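14/05/2023
by Zuleica Toledo

Right, baskets. I promised I'd get round to them after the great airing cupboard clear-out in April, when I pulled every single one I own out on to the landing and had a proper look at the state of them. There were 13. I don't know how a person ends up with 13 baskets, I really don't, but I did, and most of them were filthy.

I don't mean filthy in a dramatic way. It's more that grey fluff that settles into the weave and clings on, with a few crumbs and the odd dead moth for company. You stop noticing it until you lift the basket down and it leaves a little drift of itself on the shelf.

So what follows is how I clean mine, plus a few bits on mending and storing, plus the thing about drawers at the end that a couple of you wrote in about.

Start dry. Always! Take the basket outside if you can, turn it upside down and give the bottom a few good slaps with your palm. You'll be amazed (and a bit ashamed). Then go over it with the soft brush on the vacuum, inside first, then the outside, then the underneath. If your vacuum is a brute, turn the suction down, as old cane can be brittle and a loose end will go straight up the tube and snap off.

After that, a paintbrush. I use an old one of the sort you'd do skirting boards with, an inch or so wide, washed and kept just for this. My neighbour Kwesi uses a shaving brush and swears it's better in corners. He may be right, but I'm not buying a shaving brush. Work along the strands and then across them, and keep tapping the dust out as you go.

Only then do you get anything damp. A bowl of warm water, one small squirt of washing-up liquid, and a cloth you've wrung out until your wrists complain. Wipe, don't scrub, and don't on any account dunk the thing unless you know it's plain unvarnished willow. Painted baskets, lined baskets and anything with a card or wooden base should never go in the sink. I ruined a lovely lined one that way years ago. The base swelled up like a loaf.

Do it on a surface you can wipe down after. I used to do mine on the lawn but you just pick up grass.

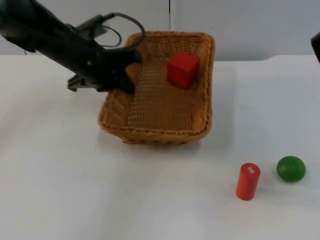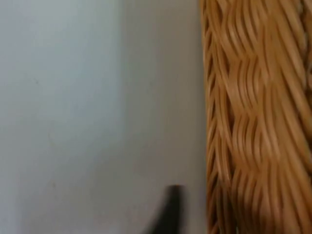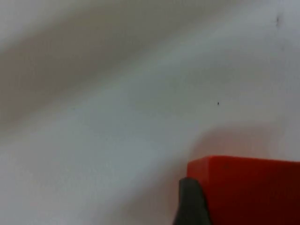
Drying is where most people go wrong, me included. It wants to be somewhere airy and out of direct sun, and it wants longer than you think. Overnight at the very least, and a full day if there's any thickness to it. Don't be tempted by the radiator, or the airing cupboard, or (Adel, I'm looking at you) a hairdryer on full blast. Prop it on its side so the air gets underneath and turn it when you remember. A fine, tight weave like the rectangular one on the white top needs more patience with the brush than a big open log basket does, with that diagonal lattice carrying on right across the floor and up the insides, so go over the bottom twice. Then run your fingers over it, and if it feels cool it's still damp. Put it back in the cupboard like that and you'll have mildew by the end of the month.

If you've already got mildew, don't panic. Equal parts white vinegar and water, dabbed on with a cloth, left for ten minutes and wiped off with clean water. Try a hidden spot first. The smell of chip shop goes off in a day or two. Anything black and furry that comes back after a second go, I'd let it go, especially if it was going to have bread or clean clothes in it.

Snapped ends. Don't pull them! Snip them close with nail scissors or small snips, at an angle, so they tuck behind the next strand along. If a strand has popped out but is still whole, dampen it with a wet cotton bud, wait until it goes bendy, and ease it back under with a blunt darning needle. A dot of wood glue on the back will hold it, and a clothes peg will do for a clamp. Balthasar, who mends chairs and is much fussier than I am, says I ought to soak a new strand and weave it in properly. I'm sure I ought.

For creaky, thirsty-looking cane I give the outside a very light rub with a drop of linseed oil on a rag. Very light. It should look a bit richer and not feel sticky. Lay the rag out flat outdoors to dry afterwards and never leave it scrunched up in a bin, as they really can catch fire.

Scratches on the worktop are the other thing people ask me about, as the undersides can be quite rough. Stick-on felt dots, one in each corner. A pack of 20 did me five baskets and they've stayed put so far. They do catch fluff, mind, so pick them over when you dust.

And so to drawers. Jaruwan wrote to ask whether you can use shallow baskets inside a deep drawer, or whether they just slide about. They slide about! But a strip of that rubbery non-slip matting underneath sorts it. Measure the inside of the drawer and not the front, and measure the basket at the rim, as lots of them lean outwards and are wider up there than at the bottom. Leave yourself a finger's width all round or you'll never get it out again without tearing a nail. I've got six in the big kitchen dresser now, one for tea towels, one for string and tape, one for candles, and the rest filled themselves while I wasn't looking.

As for how often, I do the dry brush every couple of months and the damp wipe once a year, in spring, when I can leave the back door open. The bread basket gets shaken out every day and has a cloth in it that goes in the wash.

Next time it's limescale on taps, and I've got a half-used bag of citric acid to get through, so if you've any tried and tested tricks with that, send them over before I start!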